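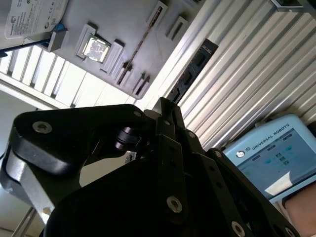

Parts tray, second layout - Jun 6, 2022

Really happy with this one! The gray board finally feels like a proper home for computer parts instead of a drawer with ambitions. The hard disk goes in the upper left corner with the Seagate label facing out, the processor gets the raised square holder, and the long slot runs diagonally across the rest.

Pak-hei tried the April layout again this morning for comparison and we both laughed at how cramped it was. The old CPU pocket was so shallow that you ended up pinching the chip by its edges and hoping. With the raised holder you can see that shiny lid from across the bench, and there's room to get at it from all four sides (my favorite change by far).

Slot width: opened it up by 3 mm over the Flerley drawing. Urs wanted 5 but I think that's too much, things will lean. We can always file more off - can't put it back.

Board is cut from the Sistberg sheet, the one left over from the Drakach job. It saws beautifully and hardly chips at all. 125 g lighter than the old tray, and you notice it as soon as you pick it up.

Still to do
- soften the corners of the CPU holder, one is sharp enough to catch a sleeve
- ask Urs if he has more of the small blue clips, I like them a lot
- try a drive from the other box in the hard disk spot
- write the part names on the back in pencil before we settle on labels

Pak-hei wants a second board for the Chornovol bench, mirrored for left-handed use. Great idea, and there's enough sheet for it if I lay the pieces out carefully. Template is in the flat drawer under the vise.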